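Two Views of One Table

At the Gincombe laboratory, a robot learning group asks how much a machine can gain from looking twice

A kitchen table is a difficult place for a robot. Objects are set down at odd angles, one item covers part of another, and the item that matters may be lying across something that does not. People sort out such arrangements without effort. For the manipulation group at Gincombe, they have been the subject of two years of steady work.

The group's latest internal report, dated 14/08/2022, describes a training method called Olero. Its purpose is to teach a robot arm to carry out short household instructions, such as moving a named item onto a plate, from demonstrations given by human operators. The report covers 2546 demonstrations. Its main finding concerns the cameras through which the robot sees the table and the way their pictures are combined.

Most systems of this type use at least two cameras. One stands away from the arm and takes in the whole workspace. A second is fixed near the gripper and travels with it. The usual practice is to feed both pictures into the learning program at every moment and allow the program to decide what to make of them.

"We did that for a long time, and it worked well enough that we stopped asking about it," said Yamila Herrera, who leads the group. "Then we began to look at the failures one by one. In many of them the robot had all the information it needed. It was paying attention to the wrong camera."

A question of attention

Herrera's colleague Dalibor Havlíček spent most of February reviewing failed attempts. He sorted 176 of them according to the point at which the arm first departed from what an operator would have done. The largest group of errors came early, before the gripper had reached the object. The arm would set out toward the correct part of the table and then drift as the close camera began to fill with whatever happened to be beneath it.

The second largest group came at the end of the motion. In those cases the arm relied on the wide view when it should have been guided by the near one, and the fingers closed to one side of the target.

Olero addresses both errors with a small additional program that runs beside the main one. At each step it estimates how useful each camera is likely to be over the next moments of the task and adjusts the weight given to that camera. The estimate is learned from the same demonstrations as the rest of the system, and operators do not have to label anything by hand.

The group tests the method on a white table set with toy food and kitchenware. The items are chosen to be safe to drop and easy to replace, and they vary a good deal in softness and shape. A plush banana bends when it is gripped. A cup does not, and it may be picked up by the rim or by the handle. The toy ketchup bottle has become a standard item in the tests because it can be recognized from a distance but has a wide end and a narrow end, so the fingers must be turned to suit the way it lies.
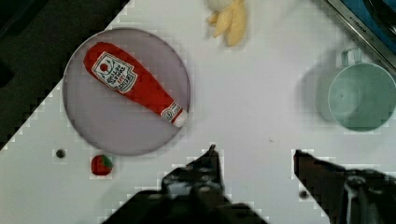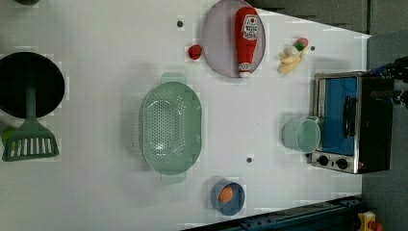 The ketchup bottle on its plate, from the camera at the gripper and in a wider view that takes in the colander, the pan and the toaster oven.

What the tests showed

Each round of testing used 8 instructions, repeated with the objects in new positions. The comparison was made against an earlier system, known within the laboratory as Fanik, which was trained on the same demonstrations but gave both cameras equal standing throughout.

The improvement was clearest on crowded tables. When only a few items were set out, the two systems performed at nearly the same level, and the report makes no claim of an advantage. As more objects were added, Fanik's results fell off quickly. Olero's also declined, but more slowly, and the early drift that Havlíček had identified became uncommon.

The group also examined how the weights changed during a task. In most runs the wide camera was favored at the start, and the change to the near camera took place when the gripper was a short distance above the object. The researchers had expected this. They had not expected the system to return to the wide camera while the arm was still holding an item, well before it reached the place where the item was to be set down. Havlíček believes that the program learned this from the operators, who tend to look up at the destination as soon as they are sure of their grip.

"We did not tell it to do that," he said. "I went back to the recordings to make sure we had not built it in somewhere by accident."

Limits of the method

The report is direct about what remains unsolved. Olero does not help when both cameras have a poor view, as can happen when the arm itself blocks the wide camera and the target lies under another object. Of the failures that remained in the final round, 47 were of this type. The group considered adding a third camera and decided against it for the present, on the grounds that each new camera must be mounted, aligned and maintained at every station.

Image quality is a further concern. The video is compressed before it is stored, and small print on a label is often lost. The present instructions do not depend on reading. A future set might, if the robot were asked to choose between two containers of the same shape, and the group would then have to reconsider how its recordings are kept.

There is also the matter of the setting. All of the demonstrations were collected at Gincombe, under the same lights. Herrera regards this as the most serious limit on the findings. A second station is being prepared at the Kopecký building, with a darker table and a different arrangement of lamps, and the present version of Olero will be run there without further training.

"I would be surprised if it transferred cleanly," Herrera said. "The question is how much has to be collected again, and at the moment we have no good way to estimate that."

The group plans to release its review of failed attempts – including Havlíček's notes on each one – once the second station has completed its first round of tests. The training program will follow at a later date.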